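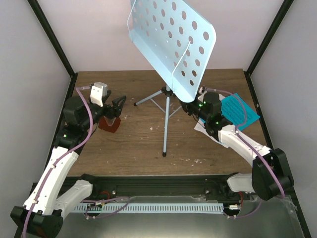
I finally played the Tramby links last week and I can't stop talking about it! Stuart Hollis has been after me for two summers to make the drive, and I kept saying I'd go when my short game was better (it isn't). We teed off early with the wind coming straight off the water, and by the third hole I had already lost two balls and didn't care one bit.

The hole everybody brings up is the long one along the shore, 516 yards from the back tees, with a ditch that crosses the fairway right where a decent drive wants to land. I laid up with a 5-iron, hit the best 3-wood of my life, and then took three putts from 40 feet. Stuart made par, of course, and was very nice about it for maybe a minute.

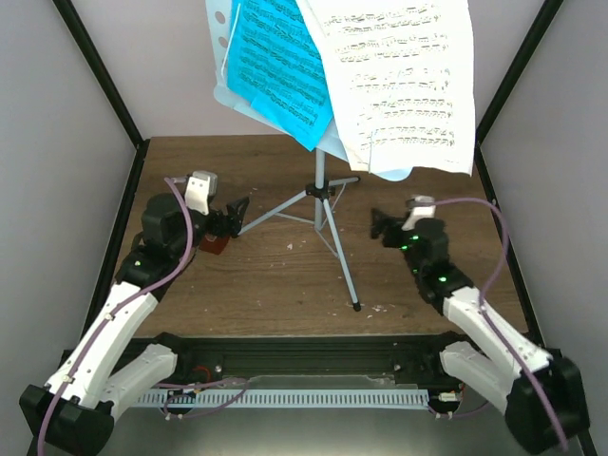

The greens are big and quick and there's hardly a flat spot on them, so putt more from off the edge than you think you should. I left my wedge in the bag most of the back nine and saved a bunch of strokes that way. Final score was under 100, just barely, and I'm counting it!

We're going back in December if the course stays open, and Gunvor Eide wants in, so we need a fourth. Bring a wool hat and more balls than you think you need.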